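Introduction to Materials Handling and Storage
Unit 6: Bins, Trays and Open Containers

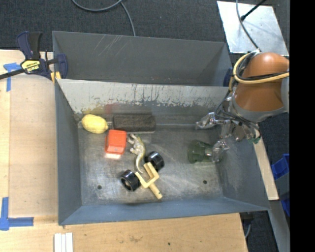
Figure 1. Metal bin with sloped side walls and mixed small items.

Purpose of this unit

Students will learn how open containers are chosen for small goods, how they are labeled, and how they are inspected. The unit assumes that Unit 5 (Shelving and Racks) has been read. Bring the storage plan you drafted in January to class.

1. Choosing a container

An open container is suited to goods that are picked by hand and often. Its size should follow the size of the goods and the depth of the shelf. For the shelf used in our exercises, which is 600 mm deep, a longer container will project into the aisle and must not be used. Where the aisle is narrower than 900 mm, carts may not be left standing, even for short periods.

Sloped walls bring small items toward the floor of the container and make the last few easier to reach. The cost is volume. Straight walls hold more in the same shelf space, but items tend to settle in the corners.

2. Mixed and single-item storage

Single-item storage is the normal rule. Mixed storage is accepted for returns, samples and goods waiting to be sorted. A mixed container must carry a date and must be cleared at the end of each shift – see the Skamero case in the reader, where 17 containers of returned goods were left unsorted and the stock record could no longer be trusted.

3. Inspection

Metal containers are checked for sharp edges, bent rims and rust. Surface scratches alone are not grounds for removal from service. Plastic containers are checked for cracks at the handles and along the base. Results are entered on the form supplied with the Etard exercise set.

Terms to know: pick face, dwell time, mixed lot, safety stock, returns area

Assignment

Read the Isov warehouse case and write one page on the choice of containers in the returns area. State which goods you would move to single-item storage and give the order in which you would move them. Late work is accepted only by prior arrangement with the department office.

Handout revised 2018-03-28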